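Korletey Kitchen Words

A word list with short definitions and example sentences for things done, used and eaten in a home kitchen. Data card, version 2.

Maintainer: Ewurabena Acheampong
Last updated: November 2, 2019

What is in it

The list has 961 entries. Each entry is one word or fixed phrase in English, with a part of speech, a plain definition and at least one example sentence. Verbs such as "fold," "score" and "zest" have a separate line for each kitchen sense. Senses that have nothing to do with cooking are left out, so "score" has no line for games.

Version 1 was drawn up for an evening cooking and reading class in Gostau. The learners there wanted a list they could print and write on, and the first release was laid out for paper. Version 2 is the same material as a table, with the spelling made American all the way through and the duplicates merged.

Files

words.csv: the main table, one sense per row
sentences.csv: example sentences, linked to words.csv by entry_id
groups.csv: the 60 topic groups and their short names
CHANGES.txt: what was added, merged or dropped since version 1

All files are UTF-8 with a header row. Fields are separated by commas, and text fields are in double quotes.

Columns in words.csv

entry_id: a number that stays the same between versions
headword: the word or phrase, lowercase unless it is a name
pos: noun, verb, adjective or phrase
definition: one sentence, no longer than it needs to be
group: short name of the topic group
region: blank, or "US" or "UK" if the word is mainly used in one place
note: free text, mostly blank
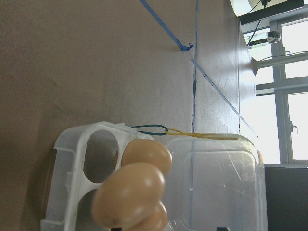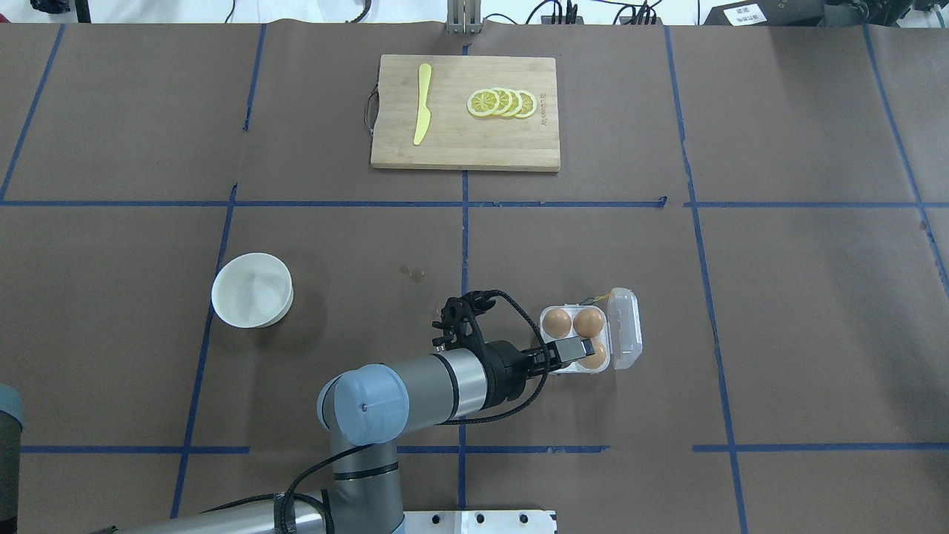

First picture: "egg tray" (noun, group: storage). Second picture: "cutting board," "slice" (noun) and "rind."

How the entries were chosen

Words were taken from recipe cards brought in by the class and from the labels on the shelves at Urnero, the grocery store near the school. Over 1000 candidates were collected. Brand names were removed first, and then words that appeared on only one card, unless a learner had asked about them.

Definitions were written from scratch. Ewurabena read every one aloud in class, and those that needed a second explanation were rewritten. The example sentences were written by her and by the learners, with spelling corrected and word order mostly left alone.

Known problems

The baking groups are much fuller than the fish and meat groups.
"Chopping board" and "cutting board" are separate entries in words.csv and should be one entry with a region note.
Some cleaning words came over from Tenside, an older household list, and their definitions are shorter than the rest.
There is no pronunciation field. One is planned for March.
entry_id has gaps where duplicates were merged. The missing numbers will not be used again.

Use

You may copy, print and change the list for teaching or any other purpose. If you publish a changed version, give it a different name and say that it started from Korletey Kitchen Words.

Corrections are welcome. Send the entry_id, the text as it stands and the text you would put in its place.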